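Carpet tile maintenance: spot cleaning, lifting and replacement 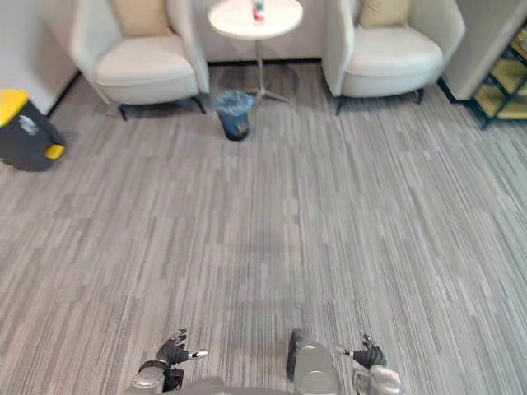 Can one stained tile be replaced without pulling up the whole floor?
Each tile is a separate unit, so a damaged one comes out on its own, provided the adhesive underneath is a release type or a tab system. Permanently glued tiles can also be removed, but expect to scrape the slab and lose some of the backing.

Identifying the adhesive

Lift a corner in a low-traffic spot, such as inside a cupboard, with a 75 mm broad knife. Pressure-sensitive adhesive stays tacky and lets go with steady force. Tabs sit under the corners only and peel away with the tile. If the backing tears before the bond gives, the adhesive is permanent. Stop there and read the section on heat below.

In buildings put up before the mid-1980s, check what is under the tiles before scraping anything. Old black adhesive and vinyl floor tiles may contain asbestos. Leave them undisturbed and have a sample tested.

Spot cleaning

Blot with a white cotton cloth, working from the rim of the spill inward. Do not rub loop pile; it fuzzes and the patch will show under raking light. For tea, coffee and soft drink, use 5 mL of neutral detergent in a litre of lukewarm water, blot, then rinse with plain water and blot again. Detergent left in the pile collects dirt, and the spot returns as a grey mark within weeks.

Grease: a small amount of methylated spirits on the cloth, never poured on the floor. Test first. Keep solvents away from the joints, where they can reach the adhesive.
Candle wax: chill with ice in a plastic bag, crack, vacuum.
Rust: replace the tile. Acid removers shift the colour of some nylons.

Removing a tile

1. Vacuum the joint and find the edge with a blunt blade.
2. Slide the broad knife under one corner and lever gently until it can be gripped.
3. Pull back low and slow, across the tile toward the opposite corner.
4. Photograph the arrow on the backing before putting the tile down anywhere.

The arrow gives the pile direction. A replacement laid against it will look a different shade even when it comes from the same dye lot.

Permanent adhesive softens with a heat gun on low, held off the surface and kept moving. Ventilate the room.

Fitting the replacement

Scrape the substrate flat. Any lump over 1 mm will telegraph through. Let the new tile sit in the room for 24 hours before fitting. Set one edge, then lower the tile so the pile is not trapped in the joint, and free any caught fibres with an awl. Roll it with a hand roller or walk it in.

Where the rest of the floor has faded, swap the damaged tile with one from under a bookcase and put the new one there.

Spares

Store spares flat, pile to pile, in a dry cupboard off the garage slab. Write the product code and dye lot on the carton. A stack of 67 tiles kept on edge in a shed in Ploltolholm through one summer curled at the corners, and 3 were fit to use.

Reader's correction, Senthil Gounder: double-sided tape holds well on sealed concrete but lifts from bare particleboard. Prime the board first.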